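Packing notes: paper void fill and tray returns

Members who ship from their own workrooms have asked for a single note on paper void fill, covering weight, crumpling method and disposal. The October bulletin gave the short version. The following replaces it.

Void fill has one job, which is to stop the item from moving inside the carton. Cushioning is a separate matter and is handled by wrap, corner blocks or a molded insert. Crumpled kraft paper will do some of both, but it should be specified for the first and credited with little of the second. A carton that passes a shake test with the lid closed has enough fill. A carton that bulges has too much, and the closing tape will lift in a warm truck.

Paper weight matters more than color. Light sheets crush flat under a heavy item and leave a gap at the top of the carton by the time it arrives. Heavy sheets hold their shape but leave large hollows if they are balled too tightly. For most parcels the stock sold by Hesska in the middle of its range is adequate. Recycled and virgin stock of the same weight performed alike in the tests Karlijn Dierckx ran for the group, except in damp storage, where the recycled sheets went limp sooner.

Crumple each sheet from the corners inward and stop while it still springs back under the thumb. A hard ball behaves like a stone in the carton. It rolls, it finds the lowest corner, and it does nothing for the space it left behind.
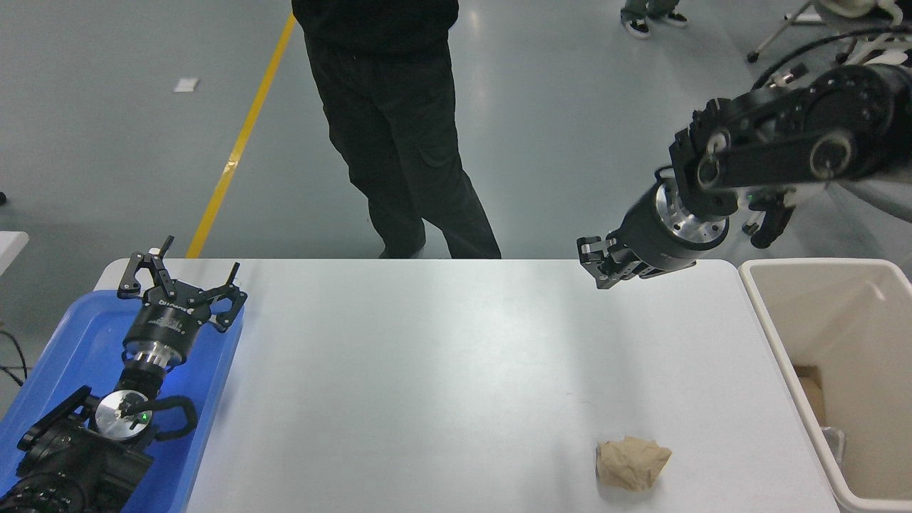
Tan-brown paper crumpled into a single ball.

Place fill in this order: base layer, item, sides, top. The sides are where most packers economize, and most of the damage claims we have reviewed since 2016 involved sideways movement. Press the side fill down by hand before adding the top layer. If the item can be pushed toward a wall of the carton with two fingers, add another sheet on that side.

Printed paper is acceptable for outer layers only. Ink transfer onto unglazed ceramic and pale fabric is common, and it does not clean off. Newsprint should not be used at all.

Disposal is simple if the paper is kept free of tape. Tape residue is the usual reason a bale is downgraded at the Rallis depot, and the cost comes back to us in the collection fee. Cut the tape, fold the carton flat and keep the paper in its own bag. Sheets that are still springy can be used again as base layer - not as top fill, where loss of volume shows first.

A word on trays. Shared trays are for moving small goods between benches and should go back to the rack at the end of the session. They are not packing material and should not be shipped, even inside a crate that is expected to come back.

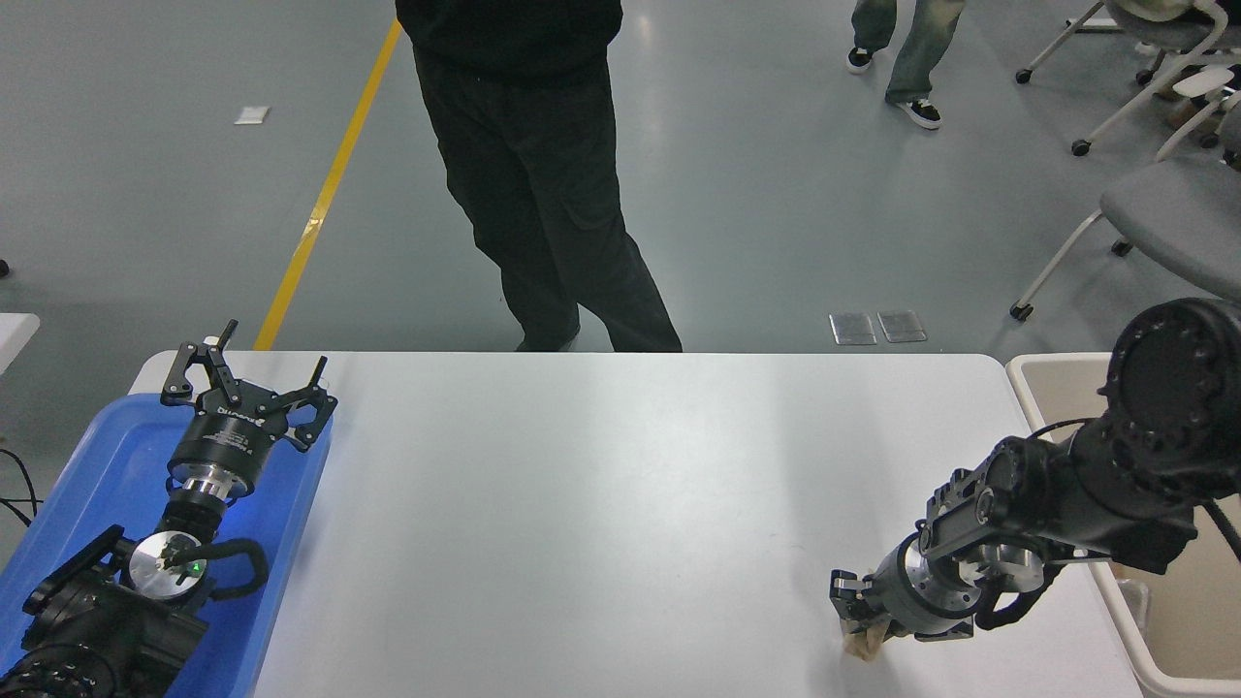
Blue plastic tray on a white table.

Roos Desmet is preparing a chart of carton sizes against sheet counts and would like to hear from anyone who ships fragile goods in double-wall cartons. Please send the outer dimensions, the packed weight and the type of fill used. The Drandix order form will carry the revised sheet sizes from the next issue, and the old form can be used until then.

Related items
Choosing tape for cold storage
Double-wall or single-wall: reading the maker's stamp
Ona labels: adhesive failure on waxed board
Corner blocks cut from scrap

Contact the newsletter desk | Copyright, all rights reserved | Back to top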